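Brisgate Community Help > Council and democracy

How do I get a petition debated at full council?

Anwara Sultana
We want the council to keep the Trarkby polling place open. The plan is to merge it with the one at Kołodziej Hall, which means two buses for anyone on our side of the river. We have a lot of names on paper and some more on a web form my nephew set up. The council website says a petition "may be debated" but it doesn't say who decides. Do the paper names and the online names count together? And do I have to speak myself? I have never been to a council meeting. 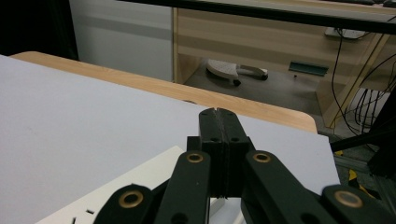 Inese Jaunzems

I did this for the library hours. In Brisgate you need 1,000 signatures for a debate. Below that it goes to an officer, who writes back to you. Paper and online are added together, but a person who signs both is counted once.

What to do, in order:

1. Put the full wording at the top of every sheet. We lost a whole batch of sheets that only said "Save our library" with no request on them. Each line needs a name, a postcode and a signature. The postcode has to be inside the council area, or be where the person works or studies.
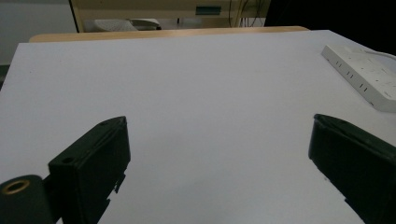

2. Ask democratic services to look at the wording before you collect any more. Email is fine. They won't tell you if they agree with it, only if it is something the council can decide. Polling places are a council decision, so you should be all right there – constituency boundaries are not.

3. Hand it in and get a receipt. Keep copies of everything. The signatures must be no more than 90 days old on the day you hand them in, so check the dates on your early sheets.

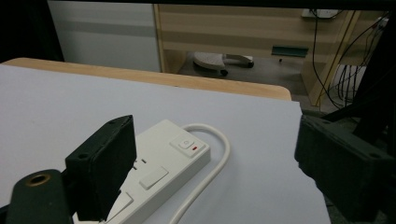 4. Name a speaker. It doesn't have to be you, but it has to be someone who signed. You get 3 minutes and then the councillors debate it. They can agree, refuse, or send it off for a report, and ours was sent off for a report.

Dariusz Duda

Waste of time in my opinion. They had made up their minds before the Nilurport one was even handed in. Write to your ward councillor and be done with it.

Mieczysław Czerwiński

Do both. There should also be a consultation on the polling place review itself, and anyone can send in comments to that without a single signature. Say how people get there now, which buses they would need, and what time the last one runs, as polls stay open until 10 pm. If you can suggest another building on your side of the river, put that in too. The returning officer comments on the plan as well, so it is worth sending them a copy. 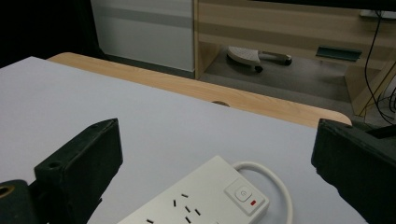
Felicja Kaczmarczyk: Does the consultation close before the council meeting, though? With the last review it shut on the Monday and the meeting was later that week, so anything said in the chamber was too late to go in the report. I'd ring and ask for the closing date first.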